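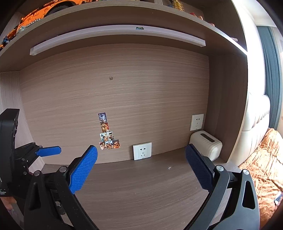 棚下のライトバー、消灯時。右寄りにシールあり。

最終更新:6月
印刷する|メールで送る

作業ノート(給湯まわり)

日曜、朝から工房。先週の続きで、Lisskaの混合栓から抜いたカートリッジをもう一度ばらした。お湯側だけ流量が落ちるというやつ。最初は給湯器を疑っていたんだけど、Benjieさん(Tiongson)が「先にストレーナー見た?」と言うので見たら、まあ見事に白いスケールが詰まっていた。見てなかったです、はい。

とりあえずクエン酸に漬けた。水600ミリに大さじ2、ぬるま湯で溶かしてから部品を投入。泡がしばらく出て、昼前にはメッシュの目が見えるようになった。ただパッキンまで一緒に放り込んだのは失敗で、片方が少しふやけた感じになっている。次からゴムは必ず外す! 自分用に太字で書きたいくらい。

午後は漏れの再現テスト。Koboriの継手を7個つないで、片側に栓をして手動ポンプで加圧。締め付けは全部同じトルクにしたつもりが、3番目だけじわっとにじむ。増し締めしても止まらないので外してみたら、シールテープを逆巻きにしていた。誰が巻いたかというと私です。巻き直したらにじみは出なくなったけど、一晩置いてみないとなんとも言えない。圧力計の読みはホワイトボードの左下に書いてあるので、消さないでください(先月それで一回やり直しになっている)。

Abenaさんから質問があった件。Fikudonの止水栓、品番481の古いほうはスピンドルのねじが新しいのと合わない。見た目がほぼ同じなので、私も最初は入ると思って無理に回しかけた。途中で急に重くなったらそこでやめて、戻すこと。古いほうの替えこまは引き出しの奥に残りがあるはず、というか、あってほしい。なければ発注をかけます。

あと、Hishamの断熱材の話。露出配管のエルボ部分で、切り込みを斜めに入れて折る方法を試したら、隙間が思ったより開いた。素直に45度で2枚に切って突き合わせたほうがきれい。テープは継ぎ目に沿って一周、それから直角方向にもう一周。冬の結露の苦情が来ていたのもたぶんこの隙間のせいで、現場のほうも次に行ったときに見てくる。

夕方、流しの下のトラップを外して掃除。ここは実験じゃなくてただの掃除なんだけど、ナットが固くて一番時間がかかった。プライヤーで直接つかむと樹脂が傷むので、ゴムシートを巻いてから回すといい感じ。古いパッキンは平たくつぶれていたので交換。受け皿はまだ下に置いたままです、蹴らないように。

残り
・継手の圧力、翌朝の読みをノートに追記
・ふやけたパッキンの径を測って、使えるかどうかBenjieさんに聞く
・クエン酸の買い足し(小袋は割高なので大袋で)
・Abenaさんに古い止水栓の分解図を渡す。コピー機がまた紙詰まりしているので、先にそっちを直す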